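Best way to stop losing keys and small stuff in a shared room?

Posted by Fuseini Zakaria

We have a room at work where everybody drops small things on the same table. Keys, caps, a little bear that belongs on a key ring but never stays on one. The table is a green top sitting on a cardboard box, so there's no drawer under it. Twice since December I've had to walk back from the bus stop for my keys, and both times they were under somebody's jacket.

I'd like to hang something on the wall. It's smooth and painted light gray, and there is a green board up on it already. I would prefer not to drill. Budget is 42 dollars.
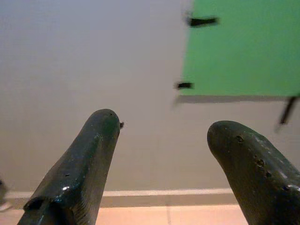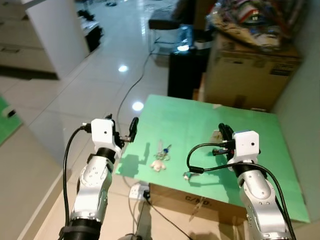

First picture: the wall with a corner of the green board. Second picture: the green top with the keys and the bear.

Hooks, a tray, or something else? I'm open to replacing the box too if that's the real problem.

Illulel

Get a tray before you get hooks. People who drop keys on a table will keep dropping them on the table, so give them one spot for it. Any shallow tray with a lip will do, and felt in the bottom keeps things from sliding. Put it at the back so jackets don't land on it.

If you still want hooks, the adhesive kind work on smooth paint. Wipe the wall with rubbing alcohol, let it dry, press the hook for 30 seconds and wait an hour before you hang anything. Check the weight limit on the package - a full key ring weighs more than you'd think. I wouldn't stick them to the board until you know what it's made of.

For the box, swap it when you can. Cardboard goes soft at the corners, and then the top starts to tilt.

Abbasi

Tray yes. We had hooks in our office and they were all full of lanyards in two weeks.

Ceten

Try a magnet on the green board first. If it holds, you can use magnetic hooks and skip the adhesive. Mine cost 2 dollars each at the hardware store. Also put a new split ring on the bear, the old one is probably bent open.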